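Wosdale 자동화 실증센터 방문 결과 보고

작성: 설비기획팀
방문일: 2023년 2월 13일

1. 방문 목적

당 기관은 차기 회계연도에 소형 포장품 취급 공정의 자동화 설비 도입을 검토하고 있으며, 이에 따라 예산 요구서 작성에 필요한 자료를 확보하고자 Wosdale 자동화 실증센터를 방문하였다. 이번 방문에서는 협동로봇 작업대의 실제 구성과 부대설비 소요, 설치 면적, 공급사별 견적 조건을 중점적으로 확인하였다. 로봇 본체의 성능 비교는 지난 검토 단계에서 마쳤으므로 이번 보고에서는 다루지 않는다.

2. 센터 현황

센터는 Dranine 산업단지 내에 위치하며, 외부 기관의 견학과 위탁 시험을 함께 운영하고 있다. 견학 인원은 회당 12명으로 제한된다. 오전에는 도입 절차와 비용 구조에 관한 설명회가 진행되었고, 오후에는 작업대를 직접 둘러본 뒤 공급사인 Cárdenas 및 Nendora의 담당 부서와 개별 면담을 실시하였다.

설명회에서는 초기 예산이 로봇 본체 가격을 중심으로 편성되어 작업대, 배선, 안전장치, 교정용 부품이 누락되는 사례가 많다는 점이 강조되었다. 센터 측이 제시한 표준 소요품 목록은 총 54개 항목이며, 이 가운데 상당수가 단가는 낮으나 납기가 긴 품목이다. 목록 전문은 붙임 1과 같다.

3. 작업대 견학

견학한 작업대는 알루미늄 프로파일 상판을 사용하고 있었다. 로봇 팔은 타공된 사각 알루미늄 플레이트에 볼트로 고정되어 있었으며, 센터 측은 이러한 방식이 추후 위치 변경 시 상판을 재가공하지 않아도 되는 장점이 있다고 설명하였다. 당 기관이 보유한 기존 작업대는 목재 상판이므로 동일한 방식을 적용하려면 상판 교체 비용을 별도로 계상하여야 한다.

작업 구역 뒤편에는 체커보드 교정 패턴을 부착한 골판지 판이 세워져 있었고, 그 앞으로 크기와 형태가 서로 다른 버튼 박스가 놓여 있었다. 교정 패턴은 인쇄물로도 충분히 준비할 수 있어 별도 구매 품목에서 제외할 수 있을 것으로 판단된다. 반면 비상정지 버튼은 규격품을 구매하고 예비품을 함께 확보하는 것이 타당하다.

매트 위에는 금색 포장지로 싼 소형 포장품이 놓여 있었다. 당 기관의 취급 대상과 유사하게 표면에 주름과 광택이 있는 물품이며, 매트 표면에도 조명 반사가 뚜렷하였다. 카메라를 이용한 인식 공정을 계획하는 경우 무광 매트와 조명 조정 비용을 예산에 반영할 필요가 있다. 전원은 상판 위의 멀티탭에서 공급받는 구성이 확인되었으나, 당 기관의 전기안전 지침상 상설 설비에는 고정 배선을 적용하여야 한다. 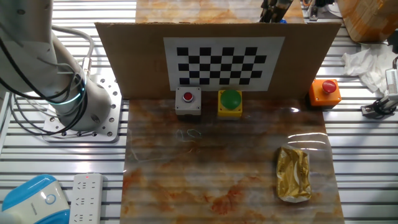 4. 공급사 면담 결과

가. Cárdenas
본체와 제어기, 설치 플레이트를 일괄 공급하는 조건을 제시하였다. 발주 후 납기는 55일이며, 설치 및 시운전은 견적에 포함된다. 다만 말단 공구와 케이블 정리 부품은 별도 견적 대상이다.

나. Nendora
품목별 분리 발주가 가능하며, 당 기관이 기존에 보유한 부품을 활용할 수 있다. 공급 가능 부품은 571종으로 선택 폭이 넓은 반면, 시운전과 사용자 교육은 유상으로 제공된다. 유지보수 계약은 연 단위로 체결한다.

5. 예산 편성 시 반영 사항

첫째, 부대설비 항목을 본체와 분리하여 별도 비목으로 편성한다. 상판, 매트, 조명, 배선, 비상정지 장치가 이에 해당한다.
둘째, 케이블이 로봇 팔 외부로 늘어지는 구성에서는 작업 반경 내 간섭 여부를 사전에 검토하고, 필요한 고정 부품을 소요품 목록에 추가한다.
셋째, 시운전 기간 중의 인력 투입 계획을 운영부서와 협의하여 확정한다.

6. 향후 일정

양 공급사의 정식 견적서를 접수한 후 비교표를 작성하여 4월 중 설비도입 심의에 상정할 예정이다. 심의 전까지 설치 예정 공간의 전원 용량과 바닥 하중을 시설부서에서 확인하여 회신하도록 요청하였다.

붙임 1. 표준 소요품 목록 1부.
붙임 2. 공급사 면담 기록 1부. 끝.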